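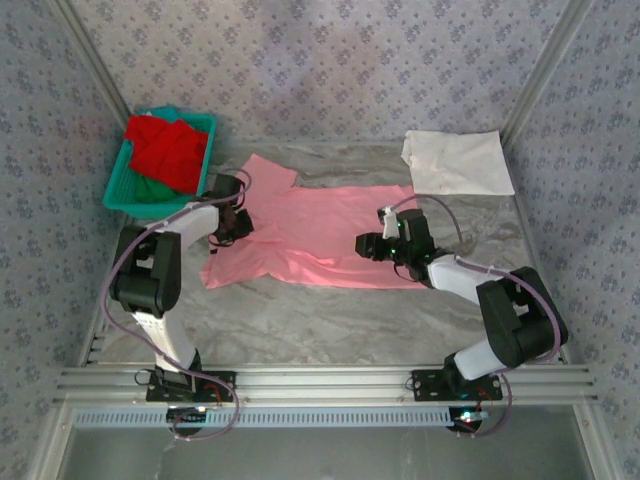
Cotton going stiff after line drying — hard water or too much powder?

Laundry & Fabric Care > Water and detergents

Nadège Sabatier
Cottons have been coming off the line stiff since we moved to Latance in May. Towels are the worst, but T-shirts are affected too, mainly at the seams and round the neck. Synthetics are fine.

Machine is a Cileo front loader, bought new. Programme is cotton 40, full spin. Powder is Bansal, dosed by the scoop to the line marked "medium". No fabric softener, as it makes the towels useless. The water company gives hardness as 307 mg/l calcium carbonate. The previous occupant left a test result on the boiler which says 363, no units, no date.

What I have tried:
Extra rinse. Slight improvement, possibly none.
Half the powder. Worse after a few washes, and the whites went grey.
White vinegar in the softener drawer. Better for towels, but I have read that it attacks the door seal.

Is this limescale in the fabric, or powder that is not rinsing out? I would like to know which before I spend money on a water softener.

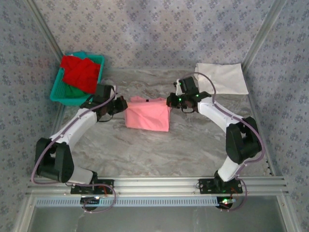 Pink cloth, bunched up

limeside
Mostly hardness. 307 mg/l is very hard by any UK table, and your scoop is set to medium. Use the hard water line. Halving the dose was the wrong direction: the builders in the powder (zeolite, carbonate, citrate) are what tie up the calcium. Run short of builder and the calcium combines with soap and body oils and settles in the fibre. That gives you grey and stiff together, as you describe.

To tell the two causes apart, take a clean dry towel and put it in a bucket of warm water with no product. Work it by hand for a minute. Lasting suds or a slippery feel mean detergent residue. Clear water and no suds point to mineral deposit. Then soak the same towel in citric acid, 15 g per litre, for an hour, rinse well and dry it as usual. If it comes back softer, you have your answer. Try a hidden corner first on anything dyed, and never mix acid with bleach.

The 363 is of little use without units. If it is also mg/l, then either the supply has changed or somebody used a cheap strip. Test the kitchen tap yourself.

On vinegar — a little in the final rinse is unlikely to do much harm quickly, but some rubber parts do not like it over the long term. I would use citric acid as an occasional soak and leave the drawer empty.
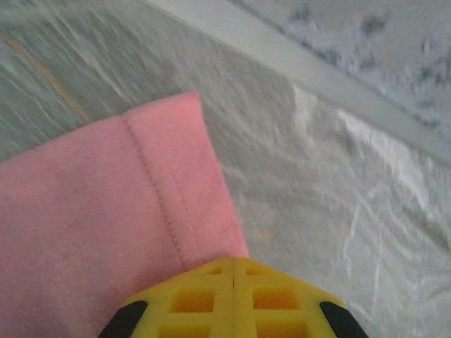
Line of stitching on pink fabric, seam thread slightly darker than the cloth

gorsehill9
just get a tumble dryer. 9 minutes on low after the line and everything is soft. had the same trouble for years and never touched the water

T. Wray
Agree with limeside on the dose. Two additions.

Part of the stiffness in line-dried cotton has nothing to do with deposits. The last of the water holds neighbouring fibres together as it dries, and with no movement they set that way. Seams and neckbands are thicker and dry last, so you notice it there first. Shake each item hard before pegging and again when it comes in. The dryer suggestion above works for the same reason.

Secondly, check the load. A packed drum rinses badly whatever the water is like. You should be able to get a hand in above the washing.

I fitted a Farnix softener on a supply a bit harder than yours. It helped the towels and the kettle, but it takes up a cupboard and needs salt. If you do fit one, cut the powder to the soft water line or you will have suds everywhere.

Nadège Sabatier
Did the bucket test. No suds, water clear. Citric acid soak tonight, and the scoop has moved up to the hard water line.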